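Hi all, quick update on the Tidomton toy library for November. Your grant of $1395 is nearly spent, and I'm pretty happy with where it went (mostly shelving, plus a big box of thread!).

We've mended and labelled 28 soft toys so far, and another 16 are waiting on stuffing from Priledora, who keep telling me it's on the truck. The catalogue is coming along too, slowly, in the evenings.
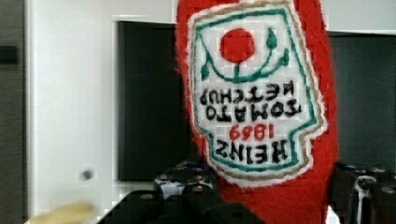
Play food is what the little ones borrow most, so I've put it first in line for checking. I go over every seam and give anything sewn on a good tug, faces and patches especially. The red ketchup bottle with HEINS on its label has become my favourite of the lot, with the little green leaves and 1869 stitched on as well. I'd like a few more pieces in that style for the shop corner.

Next up is the Flukeck order for storage tubs, which should come in under $200. I'll send the receipts once they've arrived.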